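Dish transfer task: pre-run software checklist, Ferkia kitchen
Filled in by Mwajuma Mohamedi, 9 Nov 2023
Stack: Govby (task planner), Dornero (perception), Makokha (arm and hand control)
Result: passed with comments, two items open

Tick each item on the line machine before arm power goes on. If an item fails, stop there, write the comment and tell whoever is on the rota. Don't skip ahead and come back.

Section A. Build and configuration

A1. Planner and controller built from the same release tag. OK.
A2. Config hash on the line machine matches the repository. OK at second attempt. An edited joint limits file had been left in the working copy from October. I stashed it under Faraji Mabula's name; he can say if it is still wanted.
A3. Log disk has space for a full session. OK.
A4. Clocks on perception and control machines agree. OK. Drift was 4 ms at the start.
A5. Old calibration files removed from the load path. OK.

Section B. Control

B1. Emergency stop cuts arm power and the controller reports it. OK, tested from both buttons.
B2. Controller refuses to resume after a stop until the operator clears the fault. OK.
B3. Watchdog trips if commands stop arriving. OK. Pulled the network lead, arm held position and the fault came up.
B4. Joint rate at start-up is 30 per cent of maximum. OK. Leave it there for the whole session, the override box in the operator panel must stay unticked.
B5. Correct tool profile loaded for whatever is fitted. OK, but see comments. The profile is still picked by hand from a menu, and the menu lists hand and gripper profiles in no useful order.
B6. Cable allowance set in the collision model. Open. The model treats the arm as bare casing. Cables hanging below it are not in there at all.

Section C. Perception

C1. Head camera calibration in date. OK.
C2. Counter plane found and stable with the head still. OK.
C3. Counter plane stable with the head moving. Comment. It drops out during fast turns and comes back when the head settles. Acceptable as long as the planner waits, see D2.
C4. Sink region mask covers the rack and both of its long sides. OK.
C5. Bowls and plates standing on edge are detected as separate items. OK for plates. Bowls sometimes merge when one faces the other.
C6. Shadows on the counter are not reported as objects. Open. With the wall panels lit, the arm throws a hard shadow over the white top and Dornero puts an obstacle there. Lowering the confidence threshold makes it worse. Raising it loses the edge-on plates.
C7. Reflections in the front of the counter are ignored. OK after the lower edge of the mask was moved up.

Views checked against section C:

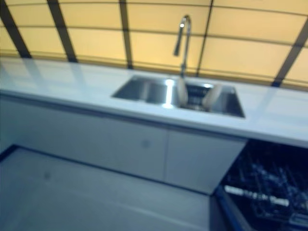
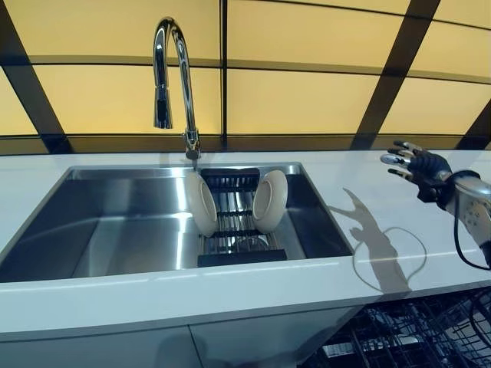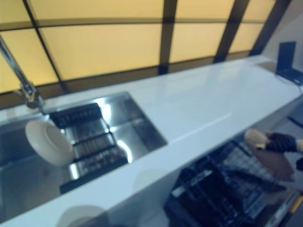
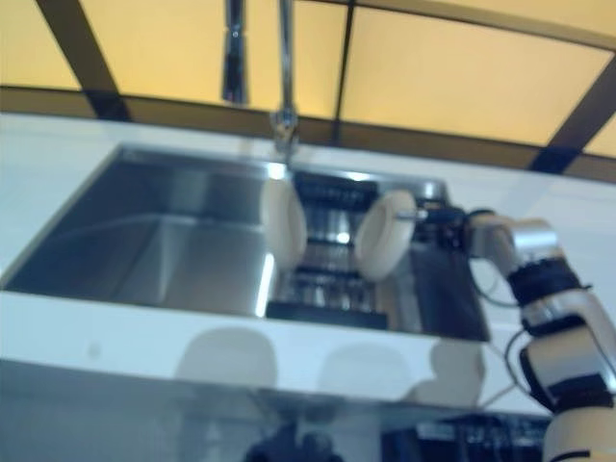

Akinyi Lyimo: I would not pass C3 on the strength of the planner waiting. The wait is a timer, it doesn't look at whether the plane has come back. On my last set of logs the plane took longer than the timer in 6 turns and the planner went ahead with the old one. Nothing was hit, but the approach was low. Please make it a comment against D2 as well, and have Govby ask for a fresh plane before it plans a reach.

Agreed and added to D2. Mwajuma.

Section D. Planning

D1. Task file lists the pick and place regions for this kitchen. OK.
D2. Planner waits for perception before planning a reach. Passed with comment, see Akinyi's note. Wait is currently 300 ms after the head stops. To be replaced by a check on the age of the plane estimate. Until that is in, the operator watches the plane overlay and holds the reach if it is missing.
D3. Approach path keeps clear of the tap. OK. The tap is a fixed shape in the model, with the spout modelled in one position. If anyone swings the spout the model is wrong, so look at it before each run.
D4. Approach path keeps clear of the open dishwasher door and the pulled-out rack. OK. Both are entered by hand in the task file as "open". The planner has no way of knowing if they are shut.
D5. Grasp on a plate is planned at the upper edge. OK.
D6. Grasp on a long utensil leaves clearance at both ends. OK in simulation. The blade end was given the same padding as the handle, which is tight for a spatula.
D7. Planner gives up cleanly when no path is found. OK. It used to retry without limit. It now stops and asks the operator.

Section E. Tooling and records

E1. Recorder starts with the task and stops with it. OK.
E2. Images and joint states share a time base. OK.
E3. Operator panel shows the planner state in words. OK. "Waiting" and "Blocked" are still the same colour.
E4. Replay tool opens the session on a second machine. OK. Slow to load.
E5. Fault log exported and attached. OK.

Comments

B5. Shabani Biwott wants the profile read from the tool itself. Until then, two people read the profile name aloud before power goes on. The wrong profile loads without any warning, and the first sign is the grasp width being off.

B6. Quick fix is to add a padded volume under the forearm. That will rule out some reaches over the counter that work at present. Rehema Mabula to try it in replay first and list which paths are lost.

C5. Merged bowls come out as one wide item and the planner then picks a grasp in the gap. Operator to reject any grasp on an item wider than a plate.

C6. Two ideas so far: mask the predicted shadow using the arm pose, or require depth support before anything on the counter counts as an obstacle. The second is less work and should go in first. Try it with the panels at full and at half brightness.

D3. Could the spout be picked up by Dornero at the start of each run? Low priority, but it would remove a manual check.

Open items carried forward

B6, cable allowance. Rehema.
C6, shadows as obstacles. Faraji.

D2 stays passed with comment until the age check is merged, then repeat C3 and D2 together with the head moving. All of section B must be done again after any change to Makokha, however small.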